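### 3.2. Materiales y procedimiento de secado

El estudio se llevó a cabo en el almacén de Sirel, una nave de techo bajo en la que se reciben hierbas aromáticas de productores de la zona. Durante la campaña de abril se procesaron hojas de melisa y de hierbaluisa recolectadas a primera hora de la mañana. Cada lote se pesó al llegar, se limpió a mano y se dividió en porciones de 200 g, que se asignaron por sorteo a uno de tres tipos de recipiente: bandeja metálica ciega, caja de cartón perforado y cesta de trenzado abierto. No se aplicó calor en ningún caso. La nave se ventiló con dos extractores de baja velocidad, que funcionaron de las ocho de la mañana a las siete de la tarde.

La elección de los recipientes responde a lo que usan los productores. En una encuesta previa (Benkirane y Lahlou, manuscrito en preparación), la mayoría declaró secar en lo que tenía en casa, sin distinguir entre materiales. Kuruc (comunicación personal) había observado ya que las hojas situadas en el fondo de recipientes ciegos se oscurecían antes que las de la superficie, pero sin medir la humedad residual.

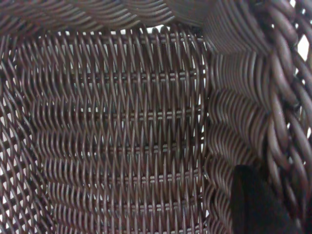

**Figura 4.** Interior de una cesta de trenzado abierto, fibra sintética de color marrón oscuro.

La pérdida de peso se registró cada cuatro horas hasta que dos lecturas consecutivas difirieron en menos de 1 g. Se consideró seca la hoja que se quebraba al doblarla por el nervio central, criterio habitual entre los compradores. En las cestas, el aire entra también por los laterales: entre las hebras quedan numerosos huecos pequeños por los que pasa la luz (figura 4), y por ello el espesor de la capa de hojas se mantuvo igual en los tres recipientes, a fin de no atribuir al trenzado un efecto debido a la carga. Las hojas se voltearon una vez al día, siempre por la misma persona.

En total se obtuvieron 1466 lecturas de peso. De ellas se descartaron 70, correspondientes a un fallo de la balanza que afectó a los tres grupos. La humedad residual se determinó en estufa sobre una submuestra, siguiendo el protocolo descrito en la sección 2.4. El color se valoró por comparación con una carta impresa, bajo la misma lámpara, y la puntuación la asignaron dos evaluadores (D. Rathnayake y T. Lahlou) que desconocían el recipiente de procedencia. Cuando discreparon en más de un grado, la muestra se valoró de nuevo al día siguiente.

Las porciones de hierbaluisa recibidas en la última semana llegaron con rocío y se analizaron por separado. Sus resultados figuran en la tabla 5 y no se incluyen en las medias de la sección 4.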